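From: Milagros Iturra
To: Hand-held Grippers list
Date: 8/19/26
Subject: Re: Arkton hand-held kit, worth it for a small group?

Aldana Bravo wrote:
> Has anyone lived with the Arkton kit for more than a week? We have
> money for two units, and Declan keeps steering me toward the Hornum
> because it's lighter. We'd be recording in ordinary places, mostly
> cafés and kitchens, with people who've never held one before.
> How are the pads holding up?

Hi Aldana, and hello to everybody I haven't written to since July (sorry, it's been a summer!),

We've had two of the Arktons at Prancombe long enough to be fond of them and a bit cross with them too. Oriana and I have mostly been using ours at café tables, moving mugs and cups from one spot to another, and we have 153 takes we're happy to keep. I'll go through what I can, and Esther can correct me where I've got the technical side wrong, as she usually does, bless her.

The view is very wide. It takes in both fingertips, the whole tabletop and most of the room as well, right up to the ceiling lights, so your people don't have to worry much about aiming. Do look at what's in the background before you start, though. Other customers end up in it very easily.

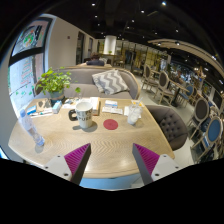

1. Pads. Ours are the purple ribbed ones and I like them a lot. They've held on to smooth mugs and thin plastic cups without my having to squeeze hard. One pad started to lift at a corner after roughly 100 takes, and Arkton mailed us a new pair with no fuss at all.

2. Weight. Declan has a point here, I'm afraid. My wrist is tired by the end of a morning, and Oriana swaps hands. I tried a Hornum for an afternoon and it was kinder to hold, but I kept fumbling big handles with it.

3. Beginners. Give them ten minutes with a coaster first. Flat things are the hardest to pick up, and after that a mug feels easy!

If you can borrow one from Tse before you order, please do. Otherwise come by and try ours, we'd love to see you.

Warmly,
Milagros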